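Two weeks with the Orkadex sorting kit

Posted in August
Filed under: Robots, Reviews

I have been putting off writing this one up because I wanted to use the kit properly first. Orkadex sell it as a two-arm starter set for small workshops. You get a pair of arms, a two-finger gripper for each, the cables, and a thin printed manual that could do with an index.

Ours went up in the Litley building, which dates from 1982 and has a good level floor. Setting up took most of a morning. The bolts are clearly labelled -- the cables are not, and I had to redo the left side after mixing up two of them. Retno Rondonuwu did the calibration with me and found that page 24 of the manual has the steps in the wrong order. I have written to Orkadex about that.

We tried it on plain tidying jobs: waste paper, small boxes, bits of packing. There is a tray under one arm and a bin under the other, with the table between.

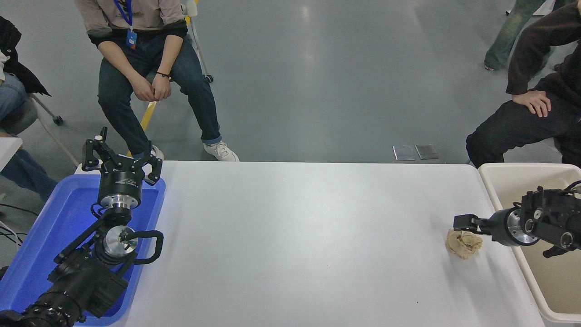
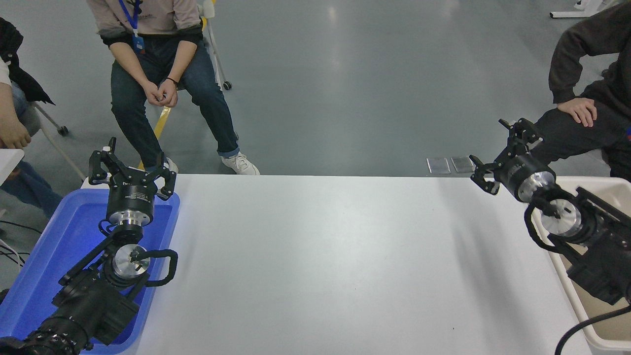

Does it need its own computer?
Any fairly recent desktop will do. The software took 176 seconds to start on my old one, and after that it ran without trouble.

The software is called Grinudness, and I have no idea why. It is easy enough to learn. You save a set of positions, give them a name and play them back in order. Editing a single position in the middle of a set is fiddly, and I lost my changes twice before I found the save button.

Spare fingertips come from Cheng and cost 130 for a pack, before postage. I think that is too much for such small parts.

I would still buy the kit again for light work. Next I want to try it with cloth, and I will put up another post when I have.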